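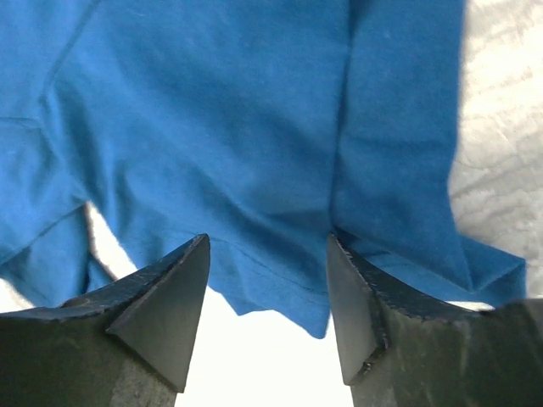

The Clenimitz clothing swap is back this October, and the folding tables at Trosaretti Hall are filling up fast! Donors have already brought in 481 pieces, and 122 of them are T-shirts. One that's sure to find a new home is a bright blue one – a gorgeous, saturated color, with a stitched hem and a soft matte look. Shirts get folded and sorted by size before they go out.
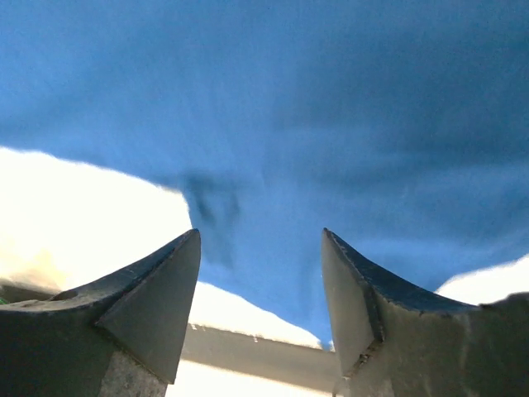
Sweaters and kids' clothes are still welcome, clean and in good shape please. Drop them off at the Lebrun Street door until 6 p.m. The first 50 people in line get a Zultura tote bag to carry their finds home.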